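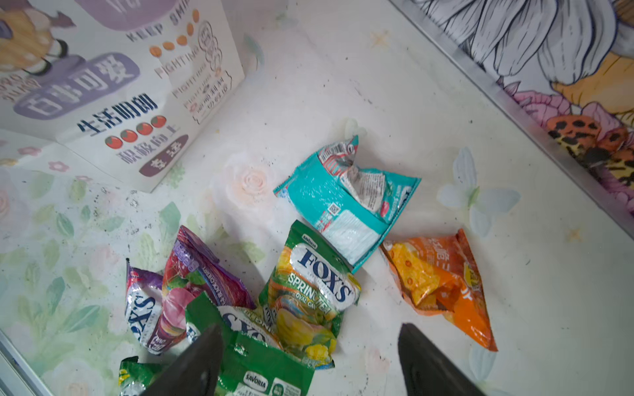

Åsmund Kvam asked, after reading our March report, why we spend money on collecting sweet and crisp packets when the council already takes bottles and tins, and whether the bins at Worberg would be used at all once the posters came down. Both points are dealt with under "Collection" and "Worberg".

**Soft packaging collection, progress report, April 29, 2019**

## Collection

The council lorry takes rigid plastic only. Wrappers, bread bags and film go in with the general rubbish, and that is the gap the grant was meant to fill. We now have bins in 19 shops and seven schools. The total sent to the Zukham sorting plant since the start of the grant is 600 kg. Most of it is bread bags and multipack film. Snack packets weigh very little, so they hardly show in the total, but they are what the schools bring in and what fills the bins.

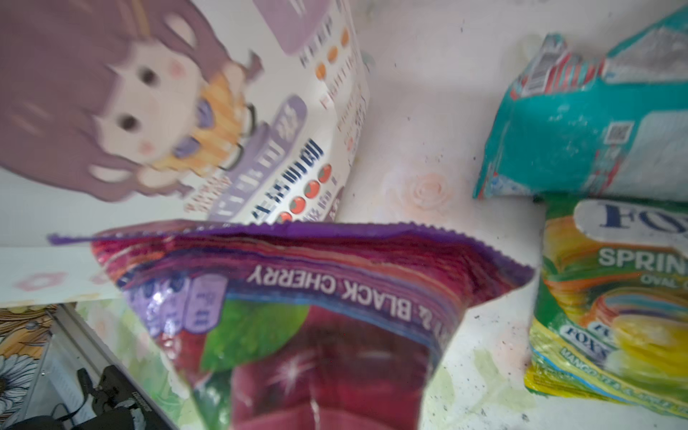
Packets with a metal lining are still a problem. Zukham accepts them mixed in with the rest but pays nothing for them, and has asked us to keep them separate from the summer onwards. We have ordered a second set of liners in a different colour. The schools say they can manage this. The shops are less sure, as staff there already empty the bins at closing time and don't want another bag to tie up.

## Worberg

The posters came down when the hall was painted. Use dropped for a fortnight and then came back to where it had been. We have left them down. One bin by the back entrance was being used for coffee cups and has been moved next to the tills — it has been cleaner there.

## Transport

The van hired from Lie was off the road for two weeks in March. Bags were stored at Vekoseck until it was back, and the hire charge for that period has been refunded. The refund is shown in the accounts sheet under "other income".

## Still to do

- Agree a date with Zukham for separate bags
- Replace the cracked lid at Vekoseck
- Send the schools the new list of what can go in (crisp tubes are still being put in by mistake)

We aren't asking for a change to the budget. The next payment is due once the accounts sheet has been signed, and it went to your office with this report.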